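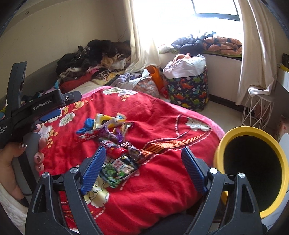
Preguntas frecuentes sobre mantas y ropa de cama

¿Una manta de 500 g/m² abriga más que una de 426?
No necesariamente. El gramaje mide peso, y un tejido pesado y apretado puede retener poco aire.

¿Vale la pena pagar más por el estampado "inalterable"?
Lo dudo. La Campos de flores prometía eso y a los 3 lavados ya estaba apagada — con agua fría, como pide la etiqueta.

¿Y las fundas antiácaros de Tosent?
Pedimos el ensayo en que se basan. Seguimos esperando.

¿Cada cuánto se lava una manta?
Si hay sábana encimera, una vez al mes suele bastar.

Artículos relacionados
Edredones Erkon: qué dice la etiqueta
Hilos por pulgada: el mito de los 2000
Guardar mantas en verano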